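Section 3. Folding and putting away the soft things

Welcome back! If you have come straight from Section 2, your Paltora shelf unit is standing level and the little rubber feet are on, and now comes the part we like best, which is filling it. Please don't hurry this. A towel or a T-shirt that goes onto the shelf folded well will come off it folded well, and you'll be glad of that on a dark January morning when you're pulling things out half asleep.

What you need for this section: a clear stretch of table or a made bed, the folding card from the parts bag (part no. 397), and your clean laundry, fully dry.

CAUTION: Do not put damp cloth on the shelves. The back panel is painted on one side only and will mark.

1. Tip the basket out and pull the pieces apart gently, one at a time. Don't tug at a sleeve or a corner that is caught under something else; lift the top piece away first.

2. Take one piece and let it drop on the table just as it comes. It will land in a heap and that's fine.

3. Find an edge before you do anything else. On a thin cloth the edges like to hide inside the folds, so lift the highest ridge a little and let the rest slide down until a hem or a corner shows itself.
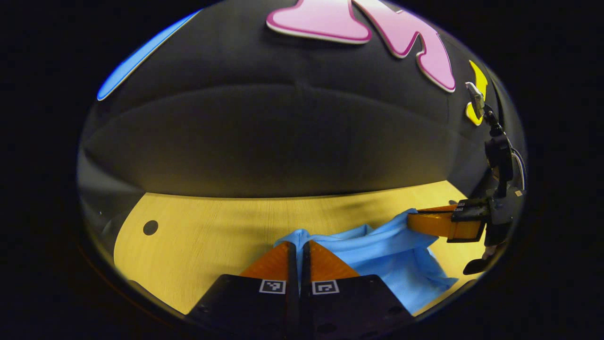 Kerubo Mollel wrote to us that she skips the edge altogether and shakes every piece out hard, twice, before it ever touches the table, and that her pile is done in half the time. We tried it on bath towels and she's quite right (thank you, Kerubo!). With thin T-shirts we still prefer the slow way, but do whichever suits you.

4. Holding two corners, draw the cloth toward you until it lies flat. Smooth it from the middle outward with the side of your hand.

5. Lay the folding card in the center, with the printed side up and the notch toward you. Fold the left side over the card, then the right.

6. Slide the card out by the notch and fold the piece up from the bottom in 3 equal parts.

NOTE: The card is sized for the standard shelf. If you bought the narrow Lulham insert, fold along the dotted line on the card instead, and see page 53 for the drawing.

7. Set each piece on the shelf with the rounded fold facing out. Heavy towels go at the bottom, shirts in the middle, and pillowcases or anything slippery on top, where they can't bring the rest down with them.

8. Stop when the stack reaches the groove on the side panel. You'll want a hand's width above it for getting things in and out.

If a stack leans, take it down to the piece that's causing the trouble and refold only that one. A lost or bent card can be replaced; ask for part no. 397 and mention shelf model 732.

Section 4 covers the hanging rail.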